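Household chore automation

Household chore automation is the use of robots to carry out domestic work such as clearing tables, washing dishes, folding laundry and putting away groceries. Machines built for a single chore have been sold for decades. Machines that can move from one chore to another in an ordinary home remain mostly at the research stage.

Background

Early work followed the pattern of the factory floor, where parts arrive in the same place and the same position each time. Homes do not offer this. Cups are left on their sides, drawers stick, and lighting changes through the day. Interest in the field grew after 2000 as cameras and arms became cheaper, and later as programs began to learn from recorded demonstrations instead of written rules.

Kitchen tasks

Kitchen work is a common test because it combines many kinds of grasping. Picking up a plate by its rim, standing a bottle upright and opening an oven door each call for a different approach, and soft foods are easily crushed. Trials are usually held on a tabletop before any attempt in a full kitchen.

The Kindance trials, led by Eifion Vaughan, ran 639 attempts at clearing and sorting a small table. The arm finished the whole job without help in 165 of them. Most failures came late in the sequence – a dropped item was seldom recovered, and the arm often went on as if it were still holding it. The results were released on 11/13/23.
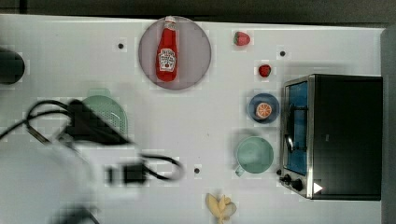
A robot arm at work on a tabletop with dishes, food items and a toaster oven.

Shop-floor chores

Similar methods have been tried for sweeping, bin sorting and restocking. Desmet, a packaging firm, tested 3 arms on bin sorting and kept one in service, with a worker nearby to clear jams.

Outlook

Rhodri Llewellyn of Pletora has argued that speed matters less than recovery from mistakes, as a slow machine can work while the owner is out. Others consider cost the main barrier. No general-purpose machine had matched a person at everyday kitchen work by the time of the Kindance report.

See also: Domestic robot; Dishwasher; Robotic grasping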